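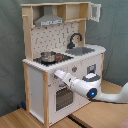 Capture Efficiency of Residential Range Hoods at Low Fan Settings

Project report, Building Services Laboratory
Group: Kathleen Corrigan, Amerley Gbeho, Joaquim Sampaio
Supervisor: Balakrishnan Ramasamy
June 2025

1. Background

Range hoods are normally rated by airflow. Airflow alone does not determine how much of the cooking plume is removed, as part of the plume can spill past the hood and mix with room air. Capture efficiency is the fraction of emitted contaminant that leaves through the exhaust duct before mixing. Residents tend to run hoods on the lowest setting on account of noise, so the low setting was chosen as the main test condition.

2. Test kitchen

Measurements were made in the ground-floor kitchen of a rental unit at Lestengate. The hood is wall-mounted above a four-burner electric range and discharges through a straight vertical duct. The window was kept shut and the door gap sealed with tape. Supply air entered through a transfer grille in the hallway wall.

3. Method

Carbon dioxide was released as a tracer from a perforated ring placed over a heated pan of water. Concentration was logged in the duct, at the center of the room and at the transfer grille. Capture efficiency was calculated as

CE = (C duct - C room) / (C duct - C inlet)

using values averaged after the readings had leveled off. Each run lasted 50 minutes. We completed 7 runs on the front burners and repeated the same set on the back burners. The room was aired out between runs until the center sensor matched the hallway sensor.

The duct sensor was replaced after the second run because of drift. Both affected runs were discarded and repeated, and the figures in our interim report should not be used.

4. Results

The back burners gave higher capture than the front burners in every paired run. The difference was largest at the low fan setting and narrowed at the high setting. Mean room concentration at the end of the front-burner runs was 811 ppm.

Walking past the range during a run lowered capture on the front burners. This was noted in the log but was not controlled, and no value is reported for it.

5. Limitations

One hood and one mounting height were tested. A tracer released over hot water does not reproduce the particle emissions of frying. Airflow in the duct was measured at a single point and converted with a standard profile correction, which adds uncertainty near the elbow at the roof.

6. Further work

Karthikeyan Iyengar has agreed to lend a flow hood in July so that the duct readings can be checked. A deeper canopy will be tested at the same mounting height if the landlord approves the installation.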